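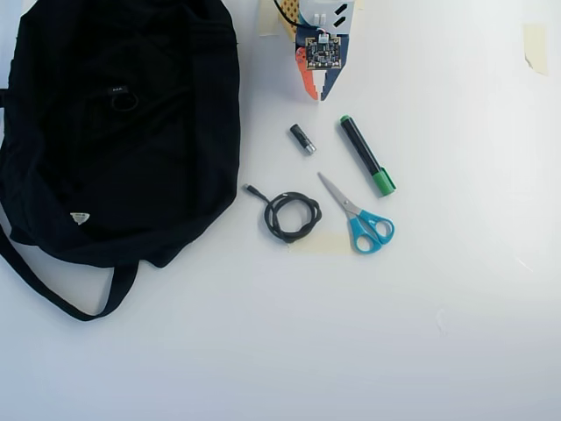
Hường Huỳnh wrote that the shoulder straps on her Vorau pack held up well through two seasons of commuting, but that the first thing to give was the stitching at the strap anchor, and she asked whether the current version is sewn differently.

It is. The May revision of the Vorau uses a box stitch with a double bar tack at each lower anchor. Packs from before the revision have a single bar tack and can be sent in for restitching.

Vorau Day Pack, black

Weight empty: 800 g
Main fabric: woven polyester, coated on the inside
Waterproof rating of coating: 3000 mm (fabric only, seams are not taped)
Outside pockets: 2
Strap webbing: 25 mm, replaceable
Price: $109

The coating resists rain for short periods. Water will enter at the zipper and seams in steady rain, so the Drokcombe rain cover is recommended for cycling. The cover is sold separately and fits the Vorau and the Ung.

The pack has no frame sheet. It folds down for storage, but it will not stand up when empty. Buyers who carry a laptop should add the Jevlow sleeve, which hangs from the two loops inside the back panel and keeps the corner of the computer off the floor of the bag.

Care: sponge with cold water and mild soap. Do not machine wash or tumble dry - heat lifts the coating from the cloth. Hang by the top handle until dry. Creases from folding do not affect the coating.

Spare straps are sold singly. State left or right when ordering, as the buckles are not the same.

Page text by Thu Nghiêm. Updated August 11, 2018.

14 shares
6 comments

Related items
Ung Roll-Top Pack
Drokcombe Rain Cover
Jevlow Laptop Sleeve
Replacement Strap, 25 mm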